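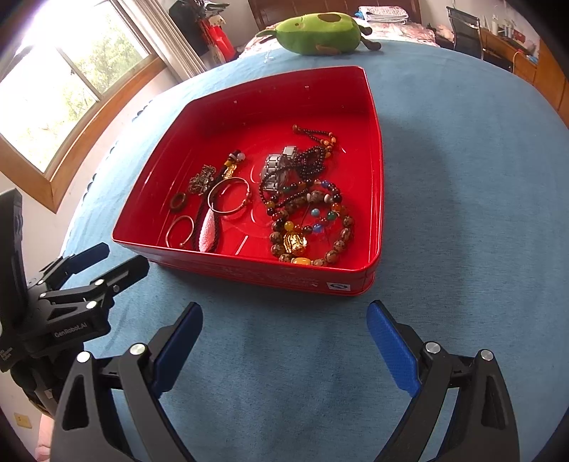

Beads, Bangles and Cords: Sorting a Mixed Jewelry Tray
Handout 2 – Small Collections at Home
Course leader: Stelios Psarras
February 2020

Welcome back! In January we looked at storage boxes and drawers, and today we get to the fun part, which is jewelry. I love this session. Everyone owns a dish or a tray where the bracelets end up in a heap, and there is so much to learn from a heap.

Before you touch anything

Look first. Which pieces are lying on top, and which are caught under something else? A watch resting on a tangle of beads has to come off before the beads can move, and a metal watch band can snag a strand very easily. Start with whatever is lying free and leave the knots for last. A shallow tray with low sides is perfect for this (round beads roll!), and a cloth under it will catch anything that jumps out.

Sorting by how a piece is made

Please don't sort by color yet. Color is tempting, I know, but how a piece is put together tells you far more about how to look after it.

Strung: bead necklaces, prayer-bead strands, stretchy bracelets. The weak point is the string. Run the strand slowly through your fingers and feel for gaps or fraying near the knot.

Rigid: closed bangles, open cuffs, rings. With a thin wire cuff, don't keep pulling it wider. Slide it on sideways at the narrow part of the wrist.

Linked: chains and watch bands. Dust loves ornate links. A soft, dry brush does wonders here.

Braided or woven: cords, with or without ornaments. Check the place where the braid changes width or where a bead sits on it – that is where wear shows up first.

Some pieces belong in two groups. A beaded bracelet with a metal pendant is strung, but the pendant hangs from a ring that can open, so look at both. Write it down under "strung" and add a note.

A word on amber

Amber-colored is a color and nothing more! Glass, resin and plastic can all look wonderfully warm next to brown beads. On your sheet, write "amber-colored" unless you have paperwork. The same goes for "silver" and "gold" – write "silver-colored" if there is no mark you can read. We will go through marks properly with the Camenzind notes next time.

Prayer beads

Strands used for prayer come in many lengths. Many Buddhist and Hindu malas have 108 beads, and Muslim strands often have 99 or 33. If the strand belongs to someone else, ask before handling it, and keep it by itself in a pouch once it is free.

Untangling

Lay the tangle flat. Find a loop near the outside and loosen it from there, a little at a time, with a blunt wooden stick if your fingers are too big (mine are). Never pull on an end. If it gets tighter, turn the whole thing over and try from the other side.

For next time

Bring one mixed tray or dish from home, unsorted, and a filled-in sheet for at least one piece from each group. Soft brushes and blank sheets are in the Findo box by the door.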